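Grastness Program, Work Package 2: Bimanual Sweeping Demonstrations
Progress report to Mernex, period ending November

Summary

The target for this period was 3,000 accepted episodes of the brush-and-dustpan task on the two-arm station. Collection stands at 4,000 recorded, of which about 900 are waiting for review. The rest have been checked and labeled. Work on the held-out test set has started and is behind plan.

Collection

Each episode covers grasping both tools, sweeping loose items into the pan, and tipping the pan over one of the two bins. Operators work in two-hour blocks and change over at the block boundary. Episodes with a dropped tool are kept and tagged as recoveries if the operator completes the task without outside help.

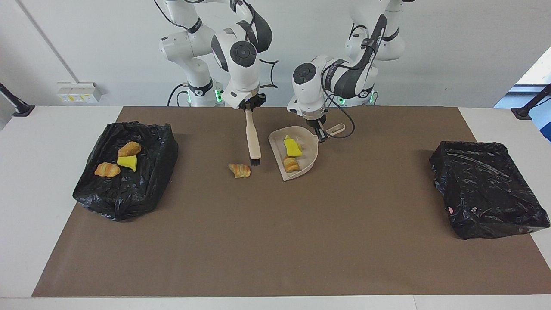 Review remains the slowest step. Joint states and video are aligned automatically by the Altix logger, but phase boundaries are still marked by hand. The hardest boundary to place is the end of the sweep, where the brush often makes several short corrective strokes. Two reviewers disagreed on this point often enough that the labeling guide was rewritten, and the first 1,000 episodes were relabeled under the new rule.

Start states

Variation in the starting layout was raised as a concern at the last review. The Thái protocol, adopted in September, sets tool pose and item placement separately for each episode. 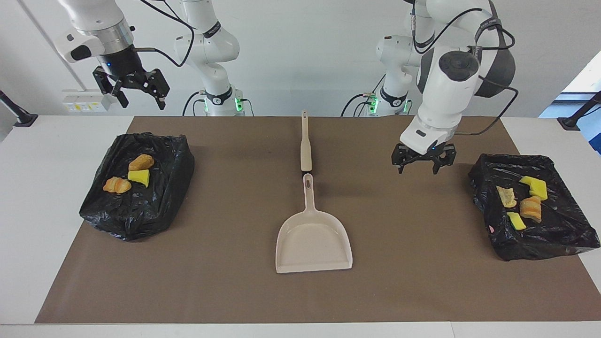 Tool pose is drawn from a fixed list, and item placement is left to the operator within marked limits. The in-line layout, with the brush lying behind the dustpan and both handles toward the back of the table, is one entry on that list. Bread and sponge pieces may start on both bags, as they do there. Layouts with crossed tools are underrepresented and will be given priority.

Open items

Wrist cable routing on both arms is to be inspected before the next block. The test set needs a second bag type. Revised storage costs will follow on Thursday with the budget sheet.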